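Flostero Baking Forum > Ingredients & Suppliers > Butter, Fats & Oils

Thread: Cultured butter sheets vs. plain block for lamination – is the price jump worth it?

LorraineTM
Posted 7:40 am

Good morning all, and sorry in advance for the long post, I've had my coffee and nobody else is up yet.

We're a small wholesale bakery, mostly croissants, morning buns and a cheese danish that people seem to like more than I do. For years I've bought plain unsalted block, pounded it out and got on with my life. Our distributor is now pushing the Rirnska cultured sheets at us pretty hard. They left us a case, and I'll admit the first batch I made with them was lovely. Clean layers, nice smell coming off the racks, and my shoulder didn't ache afterward!

But the price. Going by our December invoices we spent $2444 on butter for the laminated line alone, and if I'd bought the same weight in sheets it would have come to $1020 more. That's one month, and granted a busy one, but it made me sit down.

So I'd love to hear from people who have made the switch. Did you raise prices? Did your customers notice? Did you switch back? I'm also curious if anybody has tried sheets from somebody other than Rirnska, because I only know the one.

Lorraine Te Moana
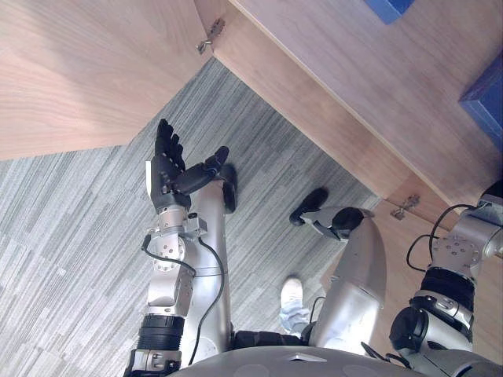

Flostero Baking Forum – Fats & Lamination Group

bmoser
Posted 8:15 am

Hi Lorraine, good to see you back on here.

I switched and I stayed switched, but I'll say straight off that it's for the labor and hardly at all for the flavor. I had one person doing nothing but butter blocks first thing in the morning, and she was good at it, and I would much rather have her shaping. When I moved her over we stopped running late on deliveries. You can't see that on the butter invoice, so please put your hours down next to your dollars before you decide anything.

On the flavor, yes, cultured is nicer, with that little tang at the end. In a plain croissant I can pick it out. In a danish with cheese and jam on top I don't believe anyone alive can pick it out, me included.

Benedikt

coralie_c
Posted 8:52 am

I'm going to disagree with Benedikt a bit, with affection, as usual.

People notice. They may not say "oh, this is cultured butter," but they come back for the second one. We did the croissants in cultured and kept everything else the same and our regulars started asking what we'd done. One lady thought we had a new oven. I think the trouble is that we bakers eat so much of the stuff that we've gone deaf to it.

Where I do agree is that sheets and cultured are two separate questions, Lorraine, and I think your rep has rolled them into one for you (forgive the pun). You can buy cultured in blocks. You can buy plain in sheets. If what you liked was the smell, that's the culture. If what you liked was your shoulder, that's the sheet. Try them one at a time and you may find you only want to pay for one of them.

LorraineTM
Posted 9:10 am

Coralie, I am embarrassed to say that hadn't crossed my mind. The rep only ever talks about the cultured sheets so in my head they'd become a single thing. Does anybody carry plain sheets in the 82 percent range?

zlau
Posted 9:34 am

Hinds does, or at least they did last time I had their price list in front of me. You may have to ask for them by name, they don't put them on the front page. I used them for a good while at my last job. Firm, a little on the pale side, and they liked to be worked colder than I expected. If your room is warm they'll behave, if your room is cold they'll crack on the first fold and you'll get that ugly marbled look.

My own opinion, for what it's worth, is that plasticity matters more than anything else in this conversation and it's the one thing the sales people never want to discuss. A cheaper butter that bends at the temperature of your dough will beat a gorgeous one that shatters. Bend a strip over the edge of the bench before you start. If it snaps, wait. If it droops, back in the cooler. I know that sounds like first week of school, but I've seen people with twenty years in skip it and then blame the flour.

Zahira

bmoser
Posted 9:50 am

Zahira is right about the bend test. I'd add that winter butter and summer butter are different animals, and a lot of the folks who say "brand X went downhill" are only noticing the season. What the cows eat changes how hard the fat is. The better sheet makers even that out, and to be fair to Rirnska that's part of what you're paying them for.

darcy_p
Posted 10:22 am

Going against the tide here, but has anyone looked at doing the culture themselves? We bought a used Orik churn and we've been making our own from local cream. It's a lot of fun and the flavor is miles past anything in a box. You get buttermilk out of it too, and that goes into our biscuits.

coralie_c
Posted 10:31 am

Darcy, I love you, but Lorraine asked about saving money!

How are you getting consistent water content? That's always been what scared me off. Home churned butter that weeps in the middle of a fold is a heartbreak I have already had and don't need again.

darcy_p
Posted 11:05 am

Ha, fair. I never said it was cheap, I said it was fun.

Water content is the whole battle, you're right. We work it, rest it cold overnight, work it again, then press it. Even so I wouldn't use it for the whole line. We do one special on it and the rest is Hinds block like everybody else around here. I had a batch go wet on me and the bottoms fried in their own puddle, so I'm not going to stand up here and tell you it's easy.
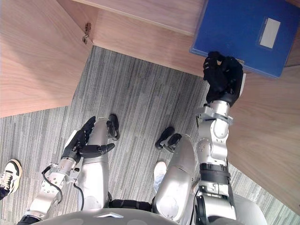
Records matter more than brand when you're comparing butters, and I'd like to say something about that before Lorraine orders anything, even if it makes me sound like my old boss. Write down the butter, the lot, the room temperature, the dough temperature coming out of the sheeter, the rest time and how the bake looked cut in half. Mine go on paper, one sheet per bake, and they live in a binder on the shelf by the bench. Get a blue one like the one in the photo, or any color you can spot quickly, and put it where you can grab it by the bottom edge and pull it down with one hand, because the other one will be covered in flour. Once you've got a good stack of pages you'll find out that half the things you were sure about aren't so. I was certain our good croissants came from the fancy butter, and when I went back through the pages they came from the days the room was cool.

Zahira Lau

LorraineTM
Posted 12:18 pm

Zahira, I keep all of that in my head, and my head is full. Point taken. I'll start with the next dough.

Reading all this through again, I think I'll ask for a case of the Hinds plain sheets and a case of cultured block from whoever will sell it to me, and run those next to what I'm using now. That makes 3 butters plus whatever is left of the Rirnska case. Same flour, same shaper, same oven. Does that seem sensible or am I making work for myself?

bmoser
Posted 12:40 pm

Sensible, but don't run them all on the same day. You'll be tired by the last one and it'll show in the folds. One butter a day, and do each of them more than once. And have someone else mix up the tasting so you don't know which is which. I mean it, you'll cheat without wanting to.

coralie_c
Posted 12:58 pm

Taste them cold the next morning too, please. Warm from the oven everything is delicious and you learn nothing. The difference with cultured really comes up when the croissant has been sitting a while, which, if you're wholesale, is how most of your customers are eating it anyway.

Still disagree with Benedikt on the danish, by the way. The edge pieces, where there's no filling. Try those.

bmoser
Posted 1:15 pm

I will try the edges, Coralie, and I will report back, and I will be insufferable about it if I'm right.

darcy_p
Posted 1:33 pm

One practical thing on storage. Sheets take up a lot more flat room than you'd think and they pick up smells like crazy once the case is open. Ours sat next to a tub of chopped onions for one night and we had 9 trays of croissants that went to staff. Staff were very nice about it. Wrap the open case tight and keep it low down at the back, where the door doesn't blow warm air on it.

Also ask about freezing before you buy a big lot. Some makers are fine with it and some say the texture suffers. I've frozen the Hinds block and couldn't tell, but I haven't tried their sheets.

zlau
Posted 1:47 pm

I've frozen their sheets. Fine if you thaw them slowly in the cooler for a full day, not fine if you rush it on the bench. The outside goes soft and the middle stays like a tile.

LorraineTM
Posted 2:26 pm

You're all so kind to spend your morning on this. I called Hinds and the plain sheets do still exist, though the young man on the phone had to go and ask somebody. They want a minimum order that's bigger than I'd like, so if anyone near me wants to split one, send me a message.

Benedikt, one more question for you. When you moved your butter person to shaping, did you keep the same start time for her or bring her in later? I've got someone who would be thrilled with another hour in bed and I'm wondering if I could pay for part of the sheets that way.

bmoser
Posted 2:51 pm

Later by an hour, and she still thanks me for it. Watch that your first proof doesn't slide along with her, though. Ours did for a week before I caught it.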